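Lilomwood Soup Evening: we need your pots

Our soup evening comes back on 18th October, in the hall at Flernaveck. Last year we served 613 bowls, and before the end we had to say no to several families, which made me very sad.

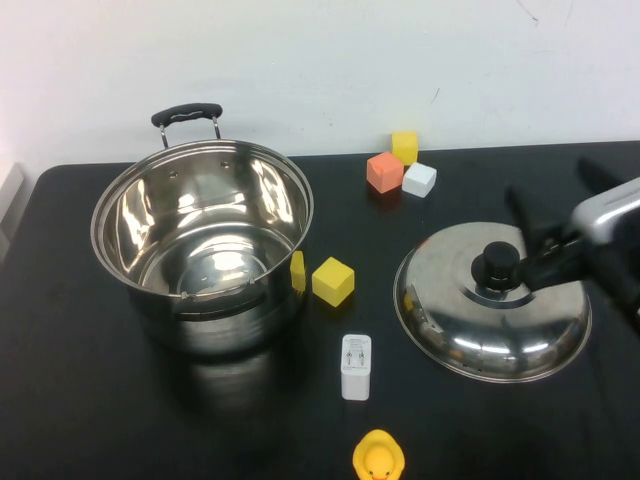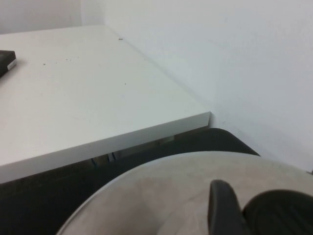 So this year we want to cook for 700. For this we need large pots, 30 if possible, with your name written on a piece of tape under the bottom. Please bring them the evening before, and already washed!

The Siqueira bakery gives the bread again, many thanks to them. The money goes to the winter heating fund, and I will write the result in the December newsletter.

To lend a pot or to help with peeling, please ring extension 2662.

Silvana Portela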